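From: Karthik Roy
To: wood-finishing list
Subject: Re: Oil over old shellac on a table top

Eifion Powell wrote:

> I have a dining table that came from my aunt's place in Benavides. The
> top is maple, I think, with an old shellac finish that has gone amber.
> There are white rings in it and one spot near the end where the finish
> has worn through. I would like to put a hardwax oil on it because we
> have kids and I don't want to worry about glasses. Can I scuff the
> shellac and oil over the top, or does it all have to come off? I have
> a quart of the Joltex satin already.
>
> Also, is it worth doing the underside?
>
> Eifion

Eifion,

It all has to come off. Hardwax oil needs to soak into the wood a little, and it can't do that through shellac. If you scuff and oil, you will get a film that stays soft and peels the first time someone drags a plate across it. I did this on a bench in my first year and had to strip the whole thing anyway.

The good news is that shellac is about the easiest finish to remove. Before you start, check that it is shellac. Put a few drops of denatured alcohol on a spot under the apron and wait a minute or two. If it goes sticky, you have shellac. If nothing happens, try lacquer thinner on another spot. If that does nothing either, it is probably varnish, and you should write back before going further.

Assuming it is shellac, work in sections the size of a sheet of newspaper. Wet the section with alcohol, lay a rag on it so it stays wet, give it a few minutes, then wipe with the grain. Change rags often. Open the windows, keep pilot lights off, and hang the rags outside flat to dry before you throw them out.
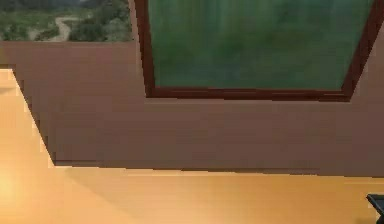 After stripping, let the top dry overnight. Then sand at 100, 120 and 150 and stop there. People like to go to 220 or higher, and on maple that closes the surface enough that the oil just sits on it. Vacuum well between grits. Go easy near the worn spot, and check whether you have a veneer before you put any kind of machine on it. Look at the end grain. If it doesn't line up with the lines on top, it's veneer and you should sand by hand.

On color, expect the top to end up paler than it is now. Most of that amber is in the shellac. Some people are disappointed by this. If you want to keep the warm look, put a test patch of the oil on the bottom of a leaf and leave it in daylight for a week before you decide. Maple will darken a bit by itself over the years.

For the oil, I would put on 2 thin coats with a white pad and buff off everything that doesn't soak in within the time printed on the can. The usual mistake is leaving too much. Keep heavy use off it for a couple of weeks, and lay the oily rags out flat outdoors, the same as the others. Oily rags in a pile can catch fire by themselves.

I haven't used the Joltex satin, so I can't tell you how it levels. Someone on the list from Jultetholm had a can that was lumpy last July, so stir it well and look at the bottom before you start.

On the underside, I'd give it one coat. Plenty of old tables have a bare underside and are still flat, so I don't think it matters much either way.

If you do find veneer, send the thickness if you can measure it.

Karthik

--
To leave this list, write to the list owner at Nirkum.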